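# How We Build Hand-Held Grippers in Our Workshop
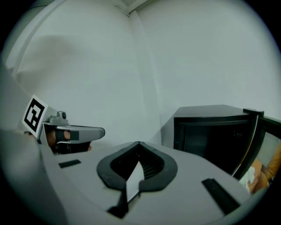 *A hand-held gripper, with a square marker on top. The gray body of a second one is in front.*

A robot hand is often called a gripper. It holds things, the same as your hand does, but it usually has fewer fingers. In the Idlow workshop we build grippers that a person can carry and move without any robot arm. You hold one, you reach for a cup, and the gripper takes the cup.

Why would somebody want a robot hand without a robot? Think how you learned to tie your shoes. A grown-up showed you many times, slowly. A robot can also learn from being shown. When a person does a job with the gripper, a computer can save every movement, and later a robot with the same kind of hand can try to copy it.

## What is the black and white square?

Look for the square with the thick black border. It is called a **marker**. The blocky pattern inside is like a name tag for computers. When a camera sees the pattern, the computer can work out where the marker is and which way it is turned.

For you this is easy. You see a spoon on the table and you know at once if it lies straight or crooked. For a computer it is hard work, and a marker makes the work much easier. The pattern must stay clean and flat. If you glue it with a bubble under it, the computer may make mistakes. We did this with our first one, and we had to peel it off and start again.

## How is a gripper made?

We make the plastic parts of our grippers on a 3D printer. The printer melts plastic and puts it down in very thin lines, one layer on top of the other, until the layers become a solid part. The body of our Mulldale gripper has 1,529 layers, and the printer needs more than one day for it. You can go to sleep, go to school, and come home, and it is still printing!

After the printing comes the slow part:

1. Take off the extra bits of plastic.
2. Rub the rough edges with sandpaper.
3. Put in the screws. The Mulldale needs 13 of them.
4. Open and close the fingers many times to check that they do not stick.

An adult helps with the sharp tools. Children from the Saturday group can do the sanding and the testing.

## Why is there a strap?

The long gray finger does the reaching, but the person's own fingers must hold on too. In the picture you can find a black strap across them. A strap helps to keep a tool in your hand when you get tired. We tested ours in August by picking up the same sponge 200 times. The arm becomes heavy after that.

## Try it at home

You can make a simple gripper from two ice cream sticks, a rubber band and a small roll of paper.

- Put the roll of paper between the sticks, near one end.
- Wind the rubber band around the sticks and the roll.
- Press the sticks together at the long end, and they will close on something small.

Try a cotton ball first, then a pencil, then a grape. Which one is the most difficult to hold? Draw your own marker on a square of paper and tape it on top. Ask a friend to close their eyes while you turn the gripper. Can they tell from the marker which way you turned it?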